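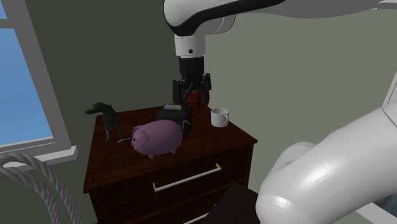

Diary > Family > March

Search this site Enter keyword Go

8 pm. She slept! Eight hours, straight through, and I woke up before she did (twice, just to check on her, which rather ruined the point).

The clinic visit went so well too. Yaryna Tkachuk weighed her, measured her head and listened to her chest, and she lay there beaming at the ceiling light the entire time. 16 pounds now! I had a long list of worries about starting solids and Yaryna went through every one with me, even the silly one about carrots. We can begin with a spoon or 2 of plain oat cereal after the lunchtime bottle, then wait a few days before trying anything else.

So I walked home by way of Hetdale and bought a soft spoon and far too many bibs. Annick called while I was in line and made me promise to save the first messy face for her. I'd love to have her here for it, she was so good to us in those first weeks.

Octavio is warming the bottle now and singing, badly. Vaccines are next month and I'm not thinking about those tonight. Cereal tomorrow!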